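Le budget, cette fiction en colonnes

3 septembre 2024

En février, j'avais ouvert un tableur. Il s'appelait « bras_definitif », et il y avait une ligne pour le bras, une ligne pour la pince et une ligne « divers » à 73 euros. J'étais très fier de la ligne « divers ».

Le bras, un Pokine d'occasion, a coûté le prix prévu. C'est le dernier chiffre du tableau qui ait tenu. Ensuite sont venus l'alimentation (vendue à part), le câble de l'alimentation (vendu à part aussi, il fallait y penser) et les frais de port de Viklund, qui expédie une vis comme d'autres expédient un piano.

Pour la pince, j'hésitais entre deux modèles. La Skonwood, belle, chère, livrée en 8 semaines, et la Jonness, moins chère, avec une notice qui ressemble à une lettre d'excuses. Neusa Pacheco, à qui je demande toujours conseil trop tard, m'a posé une seule question : « Tu veux attraper quoi ? » J'ai répondu « des choses ». Elle a soupiré et m'a dit de prendre la Jonness, puis de garder la différence pour des doigts de rechange. J'ai suivi la première moitié du conseil.

Ayantu Araya, elle, tient un budget pour de vrai. Chez elle, la ligne « divers » fait un bon tiers du total et porte un autre nom : « ce que j'ai oublié ». J'ai recopié la formule dans mon tableur, qui en est à sa version 7.

Reste à décider pour la suite. Une deuxième caméra, que je regarde tous les soirs en ligne avec l'air de réfléchir, ou un vrai plan de travail, bien lisse, d'une couleur unie - dépense raisonnable, donc sans cesse repoussée. La nappe à fleurs, elle, était déjà dans le placard. Zéro euro, la seule ligne du tableau sans frais de port.

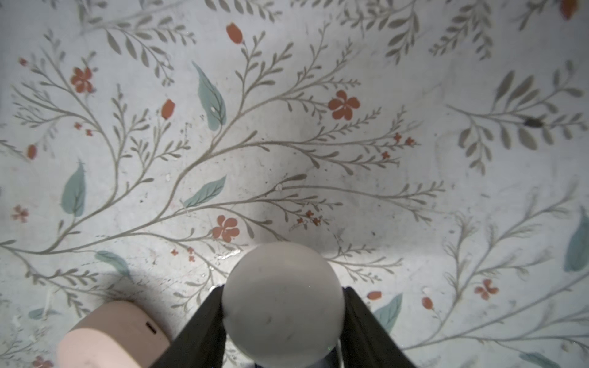
La balle blanche entre les doigts de la pince, sur la nappe à zéro euro.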